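Re-dressing the Wrist Cables on the Dravalari Two-Arm Cell

Applies to both arms. Read the whole page before you start. You will need a 2 mm hex key, side cutters, cloth tape, a paint marker, and a lint-free wipe.

When to do it

Re-dress the wrist cables after any gripper swap, after a cable fault on joint six, or when the hour counter on the Itar controller passes 3000. If a gripper drops out only at certain wrist angles, check the cable before you order a new gripper. Most of the dropouts in our log came from a connector pulled sideways by a short loop.

Removing the old run

1. Jog both arms to the service pose and press the stop button. Wait for the brakes to click.
2. Switch off gripper power at the panel. Leave the controller on so the joint positions stay on screen.
3. Cut the tape bands starting at the wrist and working back to the elbow. Cut along the top of the segment, never across a cable.
4. Unplug the gripper connector. Pull on the shell - the strain relief on the older Drilier leads will not take a straight pull.
5. Wipe the old glue off the segments. New tape does not hold over residue.

Fitting the new run

1. Plug in at the gripper end first and tighten the shell screws by hand, then a quarter turn with the key.
2. Leave a free loop at the wrist. With the wrist at zero, the loop should stand clear of the gripper body by the width of a hand.
3. Lay the cable along the outside of the forearm. It must not cross a joint cap.
4. Tape in the middle of each segment. Two turns are enough. Keep tape at least 19 mm from the edge of any joint, or it will creep into the gap.
5. At the elbow, bend the joint fully before you fix the next band. A run taped with the arm straight will be too short.
6. Mark the last band with the date in paint marker.

Checking the work

Restore gripper power and run the Zulu wrist routine at low speed. It turns joint six to both limits and repeats 9 times. Watch the loop. If it catches on the fingers, shorten it a little at the first band and run the routine again.

Then run one normal handling task with the table laid out as usual. We use the kitchen set. One gripper holds a part while the other works over the bowl, so both loops are tested close together. Open and close each gripper at the far edges of the table, and look for any cable that goes tight.

Log the hours and the cable batch. Last revised 14 May 2023.

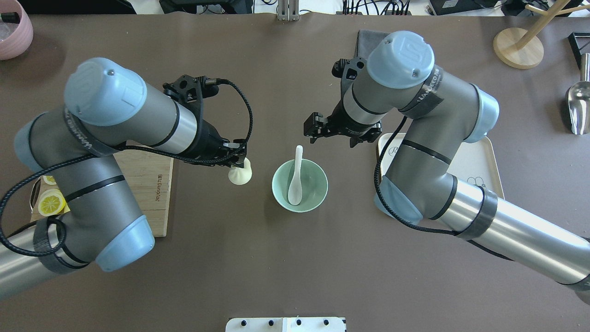
Ursina Zwahlen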